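Kanano to dress 18 guests for Rashti Screen Awards

London label will lend gowns and evening suits from its summer collection, with fittings open from this month
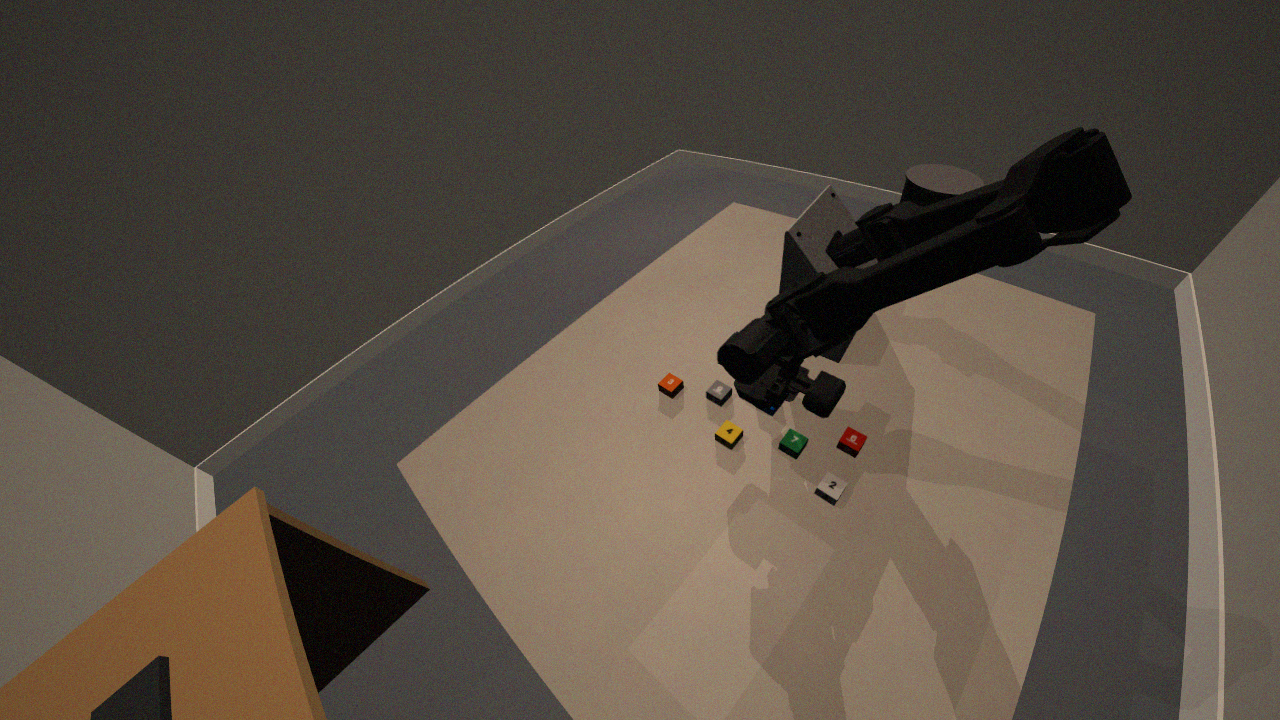 LONDON, 20th January — Kanano, the occasionwear label, has been chosen as a wardrobe partner for this year's Rashti Screen Awards. It will dress 18 guests for the red carpet, among them presenters, nominees and two of the evening's musical acts.

The clothes come from the summer collection, which goes on sale in July. Guests will pick from a rail of 33 looks at the Kanano studio, and each outfit will be altered to fit before the night. Seven of the looks have been made only for the awards and will not be sold in shops.

The collection was designed by Negin Bakhtiari, who joined the label from bridalwear. It includes long column dresses in silk crêpe, full skirts in layered organza, and evening suits with a wide lapel and a softer shoulder than last year's. Colours run from oyster and pale green to a dark plum used for the velvet coats.

"People have to sit down in these clothes for most of the evening, and get up the stairs if they win," said Bakhtiari. "We have kept the trains short and put a hidden loop in the longer skirts so they can be lifted with one hand. I also wanted pockets in the gowns, and most of them have one."

Jewellery for the evening will be lent by Zerkis, which is supplying earrings, cuffs and cufflinks. Shoes will be made by Vullwood in satin and patent leather, with a choice of heel heights for each outfit.

Kam-wah Lai, head of events at Kanano, will run the fittings. Stylists who wish to book a time for a client should contact the studio directly and give measurements in centimetres. Late changes to hem lengths can be made up to the afternoon of the ceremony.
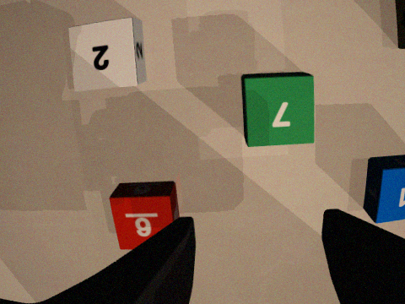 Four of the gowns will be auctioned after the awards, with the money going to a bursary for pattern-cutting students. Bids will start at £300. The sale will be held online, and details of the lots will be sent out once the guests have made their choices.

Mojtaba Khosravi, managing director of Kanano, said: "We are a small workroom and this is the largest red carpet job we have taken on. The orders for our shops will go out on their usual dates."

The full collection will be shown to buyers by appointment. Sizes run from 6 to 24, and the evening suits can be ordered in three leg lengths.

Press enquiries: Maribeth Cabrera, Kanano press office. Images of the finished looks will be available to editors on the night — please request access in advance.

Last updated: 16:42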